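Home > Kitchen and Laundry > Power and wiring

Microwave keeps tripping the breaker when the kettle is on

Asked 20/04/2012
Viewed 1,274 times
3 answers

We moved into an older rental unit in June last year and the kitchen has been fine until lately. If the microwave is running and someone turns the kettle on, the power to the whole kitchen goes off and I have to go out to the meter box and flip the switch back up. It happens most mornings now because there are more of us in the house and everyone wants breakfast at the same time.

The microwave is a Clokden, the 700 watt one, a few years old. The kettle is an Oler, only bought this year. The toaster is on the same bench and it will do it as well, but only if the kettle is already going. The fridge is on the other wall and stays on.

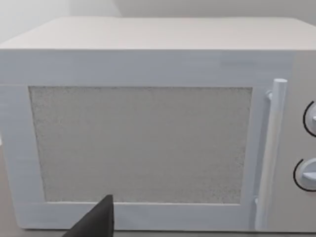 I've tried using the other power point on the same bench and it makes no difference. I've also tried a power board and that went off too. The microwave by itself is fine, I can run it for ten minutes with no trouble, and the kettle by itself is fine.

What I want to know is whether one of the appliances is faulty or whether it's the wiring. I don't want to ring the agent and get told it's my own appliance and be charged for the call-out. Also is it safe to keep resetting the switch in the meantime?

Tags: circuit breaker, kettle, microwave, rental

Answer 1
Marked as helpful by the asker

From what you've written it sounds like an overloaded circuit. Each appliance works alone and the trouble starts when you add them up, so I wouldn't suspect the microwave first.

The 700 watts on a microwave is usually the cooking power, meaning what goes into the food. What it pulls from the wall is quite a bit more. Look for the rating label on the back or inside the door and find the input figure. Then turn the kettle upside down (empty) and read the one on the base. Kettles are nearly always the biggest load on the bench, often over 2,000 watts. Do the same for the toaster.

Add up everything that runs at once and divide by the voltage. In Australia that's 230 or 240 depending on who you ask. I use 220 because it gives a slightly higher answer and leaves a bit of room. The result is in amps. Compare it with the number printed on the breaker in the meter box. Old kitchens can have a low-rated one, and the lights or another room may be on it too. To find out what else it covers, turn the breaker off and walk through the house to see what has stopped.

If your total is over the breaker rating, it's doing its job. The fix for now is to boil the kettle first and then use the microwave, or plug the kettle in somewhere on a different circuit. A power board won't help as it's still the same circuit, and you shouldn't run a kettle and a microwave off one board anyway.

If your total is well under, the breaker could be worn or there could be a loose connection, and that needs a licensed electrician. Don't open anything up yourself.

Resetting it once to get the power back is okay. Resetting it every morning isn't a good plan. If the switch feels hot, or you smell burning, or there's browning on a power point, leave it off and ring the agent straight away.

Answer 2

Had this with a Sundaram kettle. Threw it out, bought another one, same thing. So don't buy a new kettle. We just stopped using them together.

Answer 3

Agree with the first answer but check which switch is going off. If it has a small test button on it, that's a safety switch, and those trip when current is leaking to earth. Some are combined with the breaker so one switch does both jobs, and then you can't tell by looking.

Leakage adds up as well. An old toaster full of crumbs or a kettle that's letting a little moisture in where it shouldn't can each leak a bit and be fine alone, then trip the switch together. An electrician can test each one. Some hardware and appliance repair places do test and tag for a small fee, and then you'd have something on paper to show the agent before you pay for any call-out.

On the rental side, put it in writing. Email the agent with the dates it has tripped, what was running, and a photo of the switches in the meter box. Fixed wiring is normally the landlord's to look after and your own appliances are yours, but the rules on who pays vary by state, so ring your tenants' advice line before you agree to anything.

In my last place the kitchen was sharing with the bathroom heater, a big old Trullosetti thing on the wall. The landlord had a separate circuit run for the kitchen in the end. Took a few months of emails.

Comment from the asker

Thanks. It's got no test button and the breaker says 10. The kettle is 2,200 on the base so that's the whole lot used up before the microwave even starts. Will email the agent and boil the kettle first for now.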